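Ansel Ambrose
Thread: can machines do the chores yet?

1/ People keep asking me when a robot will fold their laundry. I fix computers for a living, so I watch a different chore – putting a desktop PC together. Parts are stiff, slots are fixed, nothing wrinkles. It should be the easy one.

2/ It isn't easy. A memory stick needs a hard push in exactly the right place. A processor needs almost no push at all. A person switches between the two without thinking. An arm has to be told, or has to feel it.

3/ Look at how the work gets laid out for an arm. Processor, card and drive wait next to the open case, and the CPU socket on the board is empty.
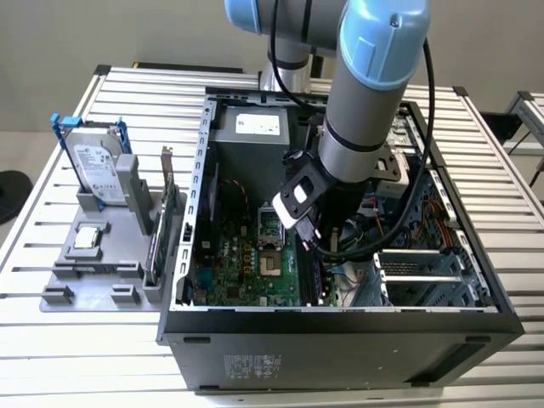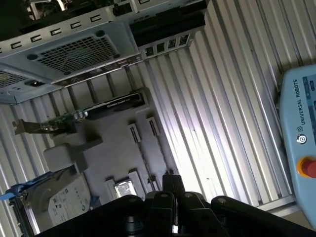

Last changed: 5 Jun 2025

4/ Every part having its own spot is half the job. My bench at Jacobs has screws in a coffee mug. No arm I know of would put up with that.

5/ Cables are still the worst of it. A hard drive keeps its shape when you pick it up. A bundle of thin wires goes wherever it likes, and it's different in every case.

6/ For scale: our shop in Clondville rebuilt 517 desktops last year. I need 12 minutes to swap a board if the screws behave. I'd take a machine that needed an hour, if it could run overnight and stop when something felt wrong.

7/ Prerka wanted $2000 for a used arm with no gripper. I passed. The arm is the cheap part – the months of setup are what you pay for.

8/ So, my answer for now. One repeated step on a shop floor, yes. A whole PC from a pile of parts, not in my shop. Laundry, ask me later.

9/ I'm going to look at the Bimorex demo in August and will add to this thread if they let me bring my own case.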